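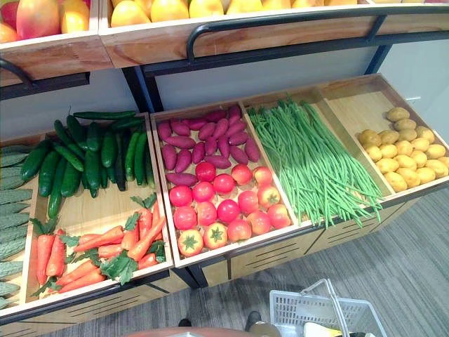

Is a tiered wooden produce stand worth it for a small shop, or are folding tables and crates good enough?

Folding tables are fine if you only put produce out once in a while, but if it stays out all week, get the stand.

I've done it both ways. For nine years I sold vegetables off two folding tables with a checked cloth over them, and I'd probably still be doing it if one of the tables hadn't given up with a full load of squash on top. I swept up, swore a little, and started shopping. What I ended up with is the Skovow tiered stand, the wide one with the cabinet base, and I've had it since August. That's long enough to have opinions!

First, the money. Mine was $1,000 plus $75 for delivery, and yes, I sat on that number for a good while. Narero makes a cheaper one that's all wire baskets, and my friend Letay Araya has it in her place and likes it a lot. She sells mostly apples and onions though, and they don't care what they sit on. I wanted flat wood under things that bruise.

Delivery was okay. The driver was friendly, the boxes were heavy, and one of them had a crushed corner but nothing inside was hurt. Wubit Alemayehu came over to help me put it together and we went through most of an afternoon and an entire pan of cornbread. The instructions are drawings only, no words, and step four and step five look exactly alike until you notice that the front rail is flipped. We did not notice. We took it apart again. If you're ordering one, lay every metal piece out on the floor before you tighten anything, and leave the bolts a little loose until the whole frame is standing. It squares itself up much better that way.

The look is what sold me, I'll admit it. Pale wood trays on a black metal frame, a base with dark vertical slots cut in groups, black trim on the corners. It's a bit fancier than the rest of my shop, to be fair. Corentin Gaillard, who delivers my bread, asked if I was raising my prices. (I wasn't. I might now.)

The slant on the lower tier is the best part of the design. On a flat table the customer sees the front row and not much else, and by the end of the day everyone has dug a hole in the middle of the pile. With the trays tipped toward you, the whole pile shows, and when somebody takes a few from the front it still looks decent. Long vegetables do especially well. I lay mine on the diagonal and they mostly stay put. Round things are trickier and I wouldn't pile them high near the lip.

The curved black rails on the front of the upper trays are handy too. I thought they were just for looks, and then I caught myself grabbing one every time I reached in to straighten the fruit.

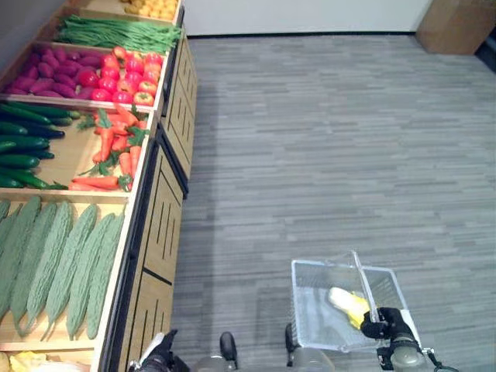
Deciding what goes next to what took me longer than building the thing. I started out grouping by type, roots with roots and so on, and it made one long muddy stretch that people walked right past. Color works much better. Now I put the purple sweet potatoes right beside the red tomatoes, and the dark cucumbers up against the orange carrots with their green tops left on, and the bitter melons get a big crate to themselves, lined up side by side on a slant. Adanech Beyene buys bitter melon and for years she had to ask me if I had any. She doesn't have to ask now.

The dividers are where I have complaints. They're thin boards, and they look great, nice clean ledges between one thing and the next. But they sit low, so anything you heap up wants to wander over to the neighbors, and carrot tops go wherever they please. I'd gladly pay for a set of taller ones. I wrote to Skovow to ask and got a polite answer saying they'd pass it along, so we'll see. I also wish they'd sell single dividers. Right now it's the full set or nothing.

Cleaning is a chore, too. Dirt from the roots gets down into the corners of the trays, and a cloth won't reach it. I use an old paintbrush, dry, every evening, and then once a week everything comes out for a proper wipe. The slots in the base collect dust like you wouldn't believe, and the paintbrush does those as well. Don't soak the wood. I left a wet rag on one tray overnight and there's a mark that I now cover with beans.

Size - please measure your room. Mine is 66 inches wide and I'd measured the wall but forgot about the people. You need space in front for somebody to stand with a basket on the floor while somebody else squeezes by. I ended up moving the card rack to the other side of the door, and that was a whole other afternoon.

I also tried the Elteo sign clips that everyone recommends for price cards. They don't grip the edge of these trays very well. Binder clips from the drugstore do.

Would I buy it again? Yes, same size, same wood, and I'd ask for the discount on the second set of dividers that Tsion Wubshet got and I didn't. If you sell out of one or two crates a day, keep your folding table and spend the money on a better scale. If you've got a bit of everything and you want people to see it from the door, this is the nicest thing I've bought for the shop.

Update, 11/26/24: one of the frame bolts had worked itself loose, upper tier, left side. I tightened it and went over all the others with the same wrench while I was down there. Two more needed a quarter turn, so put that on your list for a few months in.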